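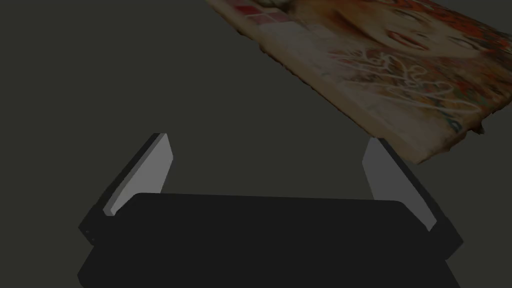

Figure 2. Flat rectangular item with a printed illustrated surface, seen at a tilt against a plain dark ground (computer rendering).

4. Illustrated surfaces and first handling

4.1 Background to the present section

The previous section dealt with the layout of the reading rooms at Storkham and Lareck and with the way new stock was placed on the shelves. We now turn to the items themselves, and in particular to the printed picture that a visitor meets before reading any title or opening any cover. Earlier writing on lending collections has tended to treat the cover as a matter for publishers. Library staff, on the other hand, have long arranged displays on the belief that a strong picture will bring a reader across the room. Few of the studies known to us have compared that belief with loan records.

We use the term "illustrated surface" for any outer face on which a drawing, painting or printed pattern takes up more space than the lettering. The term covers books, boxed games, map folders and the thin card-backed sets which both libraries lend to families. Photographic covers were coded separately. The distinction was not always easy to make, as many recent covers combine a photograph with drawn elements, and the two coders differed most often over items of this type. Where they could not agree, the item was left out of the comparison and listed in Appendix B.

4.2 Angle of view

Most work on cover design presents the cover upright and square to the viewer. Few visitors to a library meet it in this way. A shelf may be above the head or below the knee, returned items lie across one another on a trolley, and a parent at the low tables will often see an item only as a child holds it up. A rectangular face seen at a slant (Figure 2) loses its familiar outline, and small lettering suffers sooner than large areas of colour. Kong's earlier study of signs in railway waiting rooms reached a similar finding for printed notices, although the distances in that case were much greater.

For this reason each item in the sample was given a placement code on the morning it was put out. The code recorded the height of the shelf and whether the item stood face out, stood spine out or lay flat. We did not attempt to record every later change of position. Items are moved by readers throughout the day, and a count taken at closing time on a Thursday at Storkham showed that many face-out items had already been turned or put back elsewhere. The placement code should therefore be read as a starting position only.

4.3 Sample and loan records

The sample was made up of 1051 items, drawn from both libraries and put on open shelves in February. Over the period of the study these items produced 3253 loans. Renewals were excluded, as were loans made through the postal service for housebound readers, who choose from a typed list and do not see the cover beforehand. Items withdrawn for repair were kept in the sample but their days off the shelf were taken out of the calculation.

Wenjie Kong prepared the coding sheet and trained the coders at Lareck. Deming Long carried out the same work at Storkham, where the catalogue had first to be matched with the older Treltitz card index. The matching took longer than planned. Some card entries gave only a shelf letter, and a few referred to editions that the library no longer held.

4.4 Results for illustrated and plain items

Items with an illustrated surface were borrowed more often than plain items when both were placed face out. The difference was clear for family games and for fiction, and weaker for gardening and cookery, where photographic covers are the common form. When items stood spine out the advantage almost disappeared. This is in line with what staff at both libraries expected, but it had not previously been tested on their own stock.

Items lying flat gave a less regular pattern. At Lareck the low tables are close to the entrance, and illustrated items placed on them were borrowed more readily than the same kinds of item on upright stands. At Storkham the tables are behind the enquiry desk – a position which several readers described as belonging to staff – and loans from them were low for items of every kind. We do not think that a general statement about flat display can be supported on this evidence.

Within the illustrated group, each surface was also scored for the number of main colours, on a scale from 1 to 5. Surfaces scoring 2 were borrowed at much the same rate as those scoring 5, and we found no steady rise between them. The size of the largest single figure or shape on the cover was a better guide. Covers with one large shape did well on high shelves, where crowded designs did poorly.

4.5 Limits of the comparison

Loans are only a partial measure of interest. A reader may pick up an item because of its picture, look through it with pleasure and return it to the shelf, and none of this will appear in the record. The two libraries also differ in opening hours and in the age of their readers, and no correction was made for school visits. The short interviews reported in Section 5 were intended to fill part of this gap, and they include a number of comments on covers that readers remembered without having borrowed the item.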